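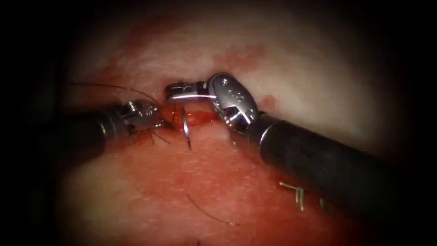
Handis Deep Suture Practice Set, reviewed after a winter of evenings

Posted Wed 13 February

I have had the Handis set on the end of the dining table for long enough now that people who come round for supper have stopped asking about it, so it seems a fair time to write it up. I promised a few of you in the comments under the needle holder piece that I'd get round to it, and then the holidays came, and then a run of nights, and you know how it goes.

For anyone new, I'm a surgical trainee in the early years, I am left-handed (this matters, I'll come back to it), and I write these reviews for people who are buying practice kit with their own money. Nothing gets sent to me free. I bought this set in June from Valdebenito, who seem to be the only people stocking the whole range, and it came in a box big enough for a pair of winter boots with an awful lot of brown paper in it.

What you get

The main thing is a tissue block, a bit longer than my hand, in four layers. There is a skin layer, a fatty layer which is horribly realistic to handle, a thin tough sheet standing in for fascia, and then a soft, slippery bottom layer that Handis call "visceral". It sits in a shallow tray with a lip. Over the top goes a collar, a sort of open-ended tub, and you choose the short one or the tall one depending on how miserable you would like your evening to be. With the tall collar on, you are stitching at the bottom of a well, your hands can't get down there, and everything has to happen at the tips of your instruments.

Then there is a needle holder, a pair of toothed forceps, a pair of plain forceps, scissors, and a packet of thread on curved needles. All of it comes in a zip case with elastic loops, and I'm sorry to say the loops have already gone a bit baggy on mine. There's a small bottle of red dye as well, of which more later.

The block itself

I'll start with the block, as it's where most of your money has gone and it's the part I have been fondest of. I learnt on pads that were, frankly, bath mats. You could haul on them as hard as you liked and they'd forgive you. The Handis skin layer is decent, nothing remarkable, and if skin is all you're after then the ordinary Griner pad does the same job for a good deal less. The bottom layer is another matter. It tears! I can't tell you how pleased I was the first time it tore, which I realise is a strange thing to be pleased about on a Sunday afternoon with a cup of tea going cold. Pull the thread upwards when you ought to be laying it down flat and the stitch cheese-wires straight through, and there you are with a bigger hole than you started with. It's exactly the sort of telling-off I needed, and it is much kinder to get it from a block.

It took me most of the autumn to stop tearing it. I keep a tally in the back of a notebook, and I was somewhere near stitch number 400 before I had a whole evening without a single one pulling through. Others will be quicker. I was tired for most of it.

The fatty layer sheds, I should warn you. Little crumbs of it get into the jaws of the needle holder and you'll want an old toothbrush to hand. Keep the block in its tray when you've finished and dust it with a little cornflour now and then; Handis sell their own powder in a shaker and I can find no difference whatever.

The thread

Now, thread. I have opinions about thread and I'll try to keep them short. The set comes with braided black, which is easy to see against the pale block, ties beautifully and holds a knot without much persuading. For learning where your loops are going it is lovely. You can see a fine dark line of it right the way from the tissue to the jaws, and when you've lost your short end (I am forever losing my short end) you can usually find it again. My quarrel is that there isn't nearly enough of it in the box. I had used the lot inside a fortnight.

The refill you want is number 2272, and please do check the number, as I ordered 2747 by mistake and it turned out to be a stiffer, single-strand sort in pale blue. I've kept it and I've grown to be glad of it in a grudging way. It springs. It has a memory of the packet it was wound in and it will not lie down, and throwing a loop with it at the bottom of the tall collar is a bit like trying to tie up a slinky. If you can do it with that, the black will feel like a holiday. But don't start there, you'll only get cross.

A small habit that has helped me enormously: cut the thread shorter than you think. I used to work with the full length out of meanness, thinking I'd get more stitches from it, and spent half my time dragging yards of it through. For an interrupted stitch down a hole, a hand's length is ample. Longer if you are running it, of course.

The instruments

Fine, on the whole. The needle holder is the best of them, with a nice bite to the jaws and a ratchet that lets go without a jerk. The toothed forceps are good. The plain forceps are poor, they cross over at the tips if you squeeze with any enthusiasm, and I swapped them for an old pair within the week. The scissors cut thread, and I'd ask no more of them.

And so to left-handedness. The ratchet is made for right-handers, as they nearly all are, and if you use it in your left hand you have to learn a rather odd pulling motion with the thumb to let it go. I've done it for years and don't notice. If you are just beginning and you're left-handed, Handis do list a left-handed holder on its own, number 2088, and you can ask Valdebenito to swap it into the set at the time of ordering. I didn't know that until after mine had arrived. The lady on the phone was sweet about it but they won't exchange once the case has been opened, so do ask first!

Working down the well

The tall collar is really what you're paying for, and I had better be straight about how hard it is. With the short collar I could do a tidy row of stitches by the end of the first week. I then put the tall one on, feeling quite pleased with myself, and couldn't get a needle through both edges at all. Your angles vanish. You can't roll your wrist the way you were taught, so the curve of the needle has to do the work, and you find yourself having to think about where it's sitting in the jaws before you go anywhere near the tissue. I load mine a touch further back from the tip than I do for skin, and tilted slightly away from me.

The passing across is the other thing. One instrument lets go as the other takes hold, and if both let go for even a moment the needle drops under a fold of the slippery layer and you're fishing about for it. I've got into the way of holding the thread lightly with the left while the right sets up, and keeping it up and to one side so that the loop isn't lying over the place I want to stitch next. It looks fussy written down. Try it for an evening or two and see whether your tangles get fewer, mine certainly did.

A head torch is a great help. The collar throws a shadow over everything and an ordinary ceiling light won't reach the bottom.

The red dye

I very nearly didn't open this. It seemed a gimmick, and the bottle is ugly. You drip a little into the wound and carry on, and all at once you can't see your edges, and the black thread that was so clear a minute ago disappears when it crosses the puddle. I found it properly useful. You learn to dab first and stitch second, and you learn how little dye it takes to hide a small hole altogether. Please put an old towel down. It doesn't come out of a tablecloth, and the grey-pink patch on the bottom layer of my block is there for good, though it hasn't changed how it handles.

The booklet

There's a booklet, stapled, with line drawings. The knot pages are clear and well drawn and I've photocopied them to stick above the desk. The section on deep stitching is two pages long, which is a shame in a set sold for deep stitching, and one of the drawings has been printed the wrong way up in my copy. I'd suggest learning from a person if you can possibly find one with the patience, and using the booklet on the nights you can't.

How it compares

The obvious rival is the Malham box, which I borrowed for a few weeks last year. The Malham is sturdier. Its tray has rubber feet and stays where it is put, where the Handis one goes wandering across the table unless you stand it on a damp cloth, and its case is far nicer. But the Malham tissue is all one firmness from top to bottom and there's only a short collar, so once you've got the hang of it you've rather got to the end of it. If I were teaching a roomful of students I would choose the Malham without a second thought, it would survive them. For one person at a table in the evenings, wanting to get better at small work in an awkward place, I'd have the Handis again.

Replacement blocks are sold singly. I've just ordered my second and will add a note underneath when I have had time to see whether the new batch tears as readily as the old one.

Block: very good
Thread: very good, but buy more
Instruments: good, apart from the plain forceps
Booklet: fair
Case: poor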